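Moving a sourdough starter from Saltville to 1,005 feet higher up, what changes?

Home > Bread and Baking > Starters

oldmillporch
Joined: January
Posted 20/07/2022

Hi all, long-time reader and finally a poster. We moved up the mountain from Saltville last month and I brought my starter along in a pickle jar on my lap (my husband drove very gently, bless him). The new kitchen sits 1,005 feet higher than the old one, and my loaves have gone strange on me. They puff up fast, look just lovely, and then sag in the oven like an old couch.

I'm using the same flour, the same Dutch oven, and the same recipe I've had for years, with 300 grams of water and 422 grams of flour. The only thing I can think of is the altitude, but I'd love to hear from anybody who has been through this. Sorry for going on so long!

crumbcatcher
Welcome! And don't apologize, we all go on in here. I'd bet on overproofing. Try cutting your bulk rise short and see if the sag goes away before you touch anything else.

Warraich_Bakes
I'm going to disagree a little with crumbcatcher, in a friendly way. A thousand feet isn't much. I've baked at the beach and in the hills and never changed a thing for a climb that small. What I would look at is the water. Are you on a well now? Mine was very hard when we moved, and my dough handled differently for weeks until I got used to it.
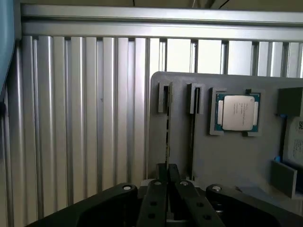 The other thing is your oven. Every oven I've owned has lied to me about its temperature, and the one in our last rental was 10 degrees off on a good day. A little hanging thermometer cleared up a lot of mysteries for me.

crumbcatcher
Fair enough on the altitude, but she said they puff up fast! That's a dough that's racing, and no thermometer is going to slow it down. Is the new kitchen warmer, oldmillporch?

oldmillporch
Oh my goodness, yes. The old kitchen was in the basement and always cool, and this one gets the sun all afternoon. And we are on a well, so you may both be right.

Markano
Put the dough in the fridge overnight and go to bed. I've done it that way for years and I sleep better too.

Warraich_Bakes
I still say check the oven, but I'll give you the warm kitchen, crumbcatcher.

oldmillporch
Thank you, all of you! I've got a batch in the fridge tonight and I'll pick up a thermometer when I go to town on Saturday.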